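How to Check Your Tire Pressure

Do this in the morning, before the car has been driven. Warm tires read high.

1. Find the number on the sticker inside the driver's door. Don't use the one on the sidewall — that is the maximum.

2. Unscrew the valve cap and put it in your pocket.

3. Press the gauge straight onto the valve until the hissing stops, then read it. Add air in short bursts and check again.

4. Repeat on the other tires. Check the spare too, if you have one.

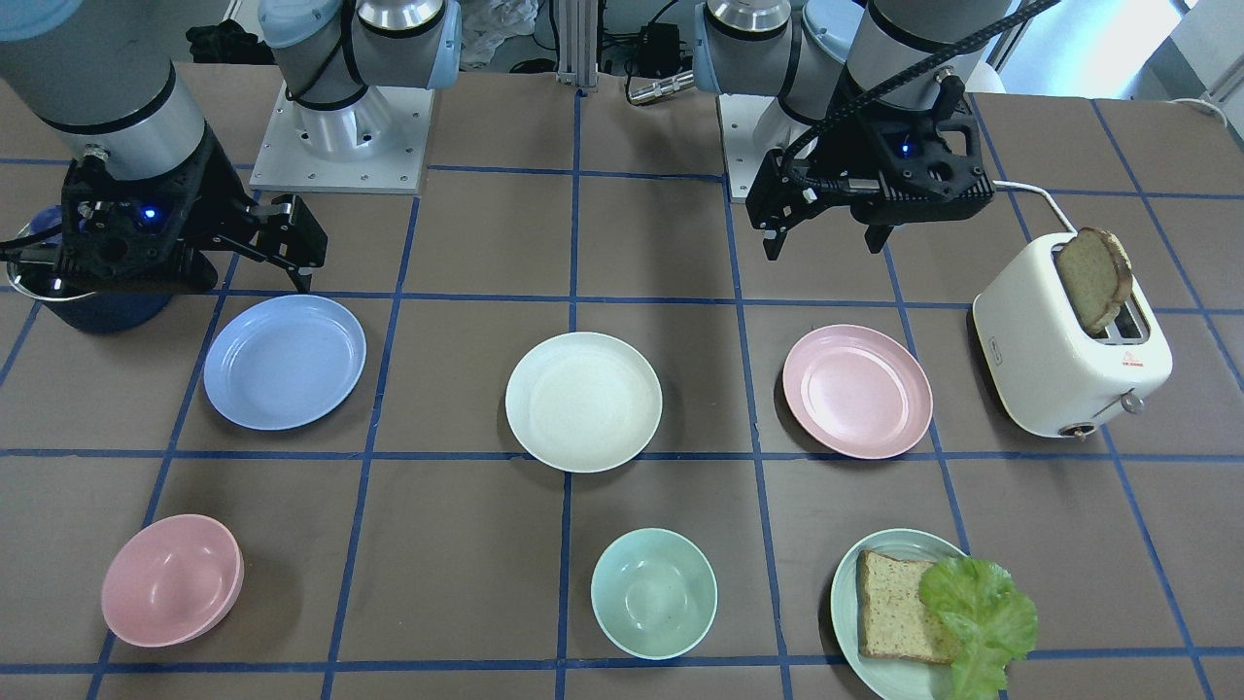
5. Put the caps back on. Check again every month and before any long trip.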